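Guseck Kitchen Assist, Operator Manual
Section 7: Faults in wet-area tasks
Issue date: 15/01/2026

7.1 Scope

This section applies to units that have been taught the Flask Wash task by hand demonstration. It sets out what the operator must do when the arm stops at the sink with fault 726 (part lost in water) or fault 994 (moisture stop). It does not cover dishwasher loading, which is treated in Section 8.

Fault 726 was added following an incident at the Trivthorpe test kitchen in April. The unit released a flask cap into a running sink, failed to register the loss and carried on with an empty gripper until the basin overflowed. The investigation, led by Yaa Ankrah, found that the taught task contained no clear view of the cap once it was wet. Dark, glossy parts are difficult for the vision module to separate from their own reflections in steel.

CAUTION: Do not clear fault 726 or 994 from the touch panel while water is running. The arm returns to its last taught position as soon as the fault is cleared.

7.2 Making the unit safe

1. Press the red stop button on the base. Wait for the status lamp to show steady amber.
2. Turn off the tap by hand. Do not reach across the arm to do so. If the tap cannot be reached from the free side, close the valve under the sink.
3. Keep all persons 400 mm clear of the arm until the lamp has remained amber for five seconds.
4. Remove any part held in the gripper and look for dropped parts in the basin and around the drain.
5. Dry the wrist seal with a clean cloth. If water is found behind the seal, do not restart the unit. Contact Fima Service.

Note: Fault 994 cannot be cleared until the wrist sensor reads dry. Heat guns and hair dryers must not be used to speed up drying.

7.3 Teaching the task again

A unit that has reported fault 726 twice on the same task must be taught that task again. The demonstration is given by a person, at the sink where the unit will work, with the arm parked and isolated.

1. Park the arm and remove the isolation key. The person giving the demonstration keeps the key.
2. Begin the demonstration with the flask open and the cap separate. Hold both over the draining board so that the neck of the flask and the cap can be seen together.
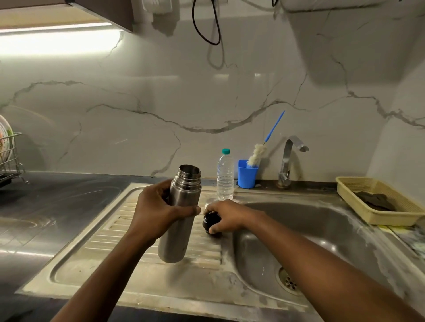 3. Put the flask down on the draining board before the cap is washed. The unit must learn that only one part is held under the tap at a time.
4. Open the tap to a thin stream. A full flow hides the edges of the part and is the most common cause of a rejected demonstration.
5. Bring small parts under the stream with both hands and keep a firm hold throughout. Turn the part slowly.
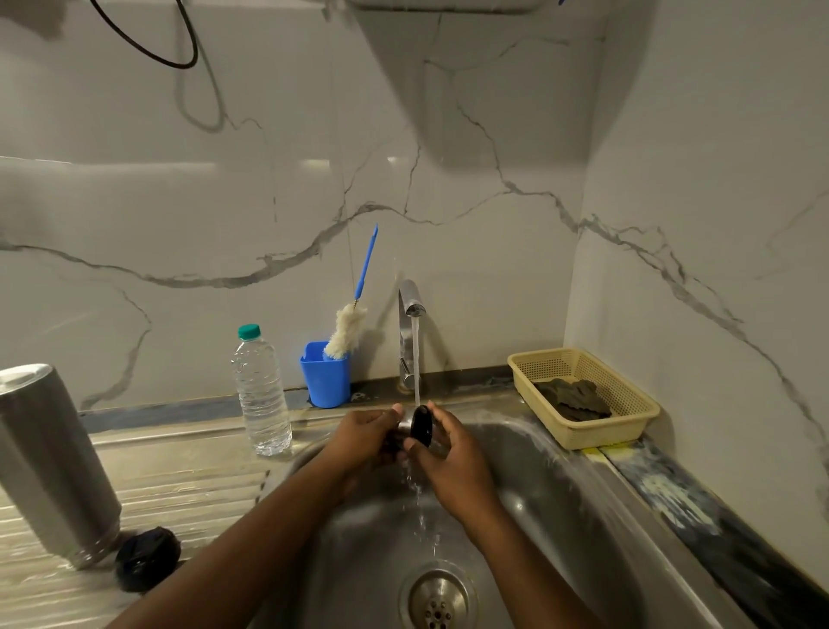

Figure 7-2. Small dark part held in both hands under a thin stream, with the flask left standing on the draining board.

6. Close the tap before letting go of the part. If the part is released first, the demonstration must be discarded and given again from step 2.
7. Save the demonstration and run the check routine. A result of "Part tracked" is required before the isolation key is returned to the unit.

CAUTION: A flask lying on its side can roll when the arm touches the draining board. The unit does not detect rolling objects reliably. Demonstrations that include scrubbing may be given with items lying down, but items must be stood upright or removed before the unit runs the task by itself.

7.4 Scrubbing under the tap

Scrubbing brings the hands close together and produces more splashing than rinsing. Droplets on the arm's lens cover will raise fault 994 even where the wrist is dry — wipe the cover first, then check the seal. Keep the rubbing motion below the spout and within the basin.
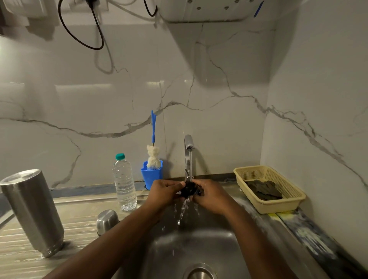 Can the moisture stop be switched off for short tasks?

The moisture stop is a safety function and is locked at the factory. Neither the operator nor a service agent is able to disable it, whatever the length of the task.

7.5 Reporting

Record every 726 and 994 in the unit logbook, stating the task name, the part involved and whether the tap was running at the time of the stop. Where a person was within the 400 mm clearance when the arm moved, the unit must be withdrawn from use and the report sent on the same day to Ngọc Hồ, Product Safety, Fima. Do not delete the taught task from the unit until Product Safety has confirmed receipt of the report.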